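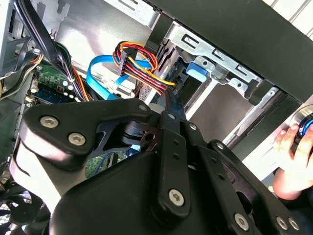 One student wrote after last week's session that she had been on four first dates since May and still could not say whether any of them had gone well. Several people in the group had a version of the same question, so this handout starts there.

Communication in Close Relationships
Handout 6: The first few dates

What a first date can tell you

A first date gives you a small amount of information. You learn whether conversation is possible, whether the other person asks questions back, and whether you felt at ease for at least part of the time. You do not learn whether the person is reliable or how they handle a disagreement. Those things take longer.

Nerves make the reading harder. People who are nervous talk too much or too little, check the time, and forget what they were just told. One quiet evening is weak evidence of anything.

Self-disclosure

Disclosure means telling someone things about yourself that they could not guess. It usually moves in steps. One person shares something small, the other shares something of about the same size, and so on. Problems come up when the steps don't match - one person describes a divorce while the other is still on favorite movies.

Notes from the pair exercise:
- Most pairs stayed on work and travel for the first ten minutes.
- Follow-up questions were rated higher than new questions.
- Advice that was not asked for was rated lowest.

Ending the evening

Say what you mean in one sentence. "I'd like to see you again" is enough. If you would not, "It was nice to meet you, but I don't think we're a match" is also enough. A vague ending such as "we should do this sometime" leaves the other person to do the work.

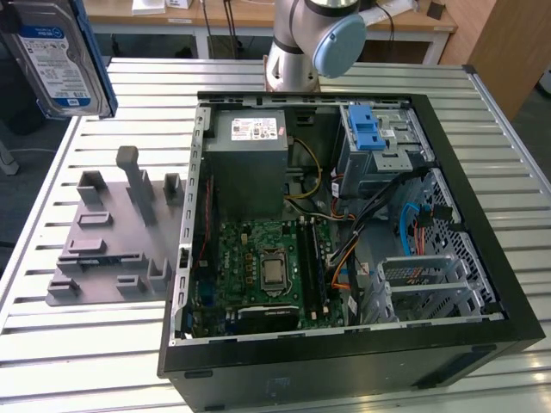

Messages after the date

There is no correct number of hours to wait. A short message the same night or the next day is fine. Refer to something you talked about and, if you want a second date, suggest a day. A slow reply can mean low interest, but it can also mean a long shift, so look at the pattern over a week or two.

For next time

Read the Cuypers chapter on reciprocity, up to page 30. Write 600 words on a conversation in which the disclosure steps did not match. Change all names and leave out anything the other person would not want shared. Bring a printed copy.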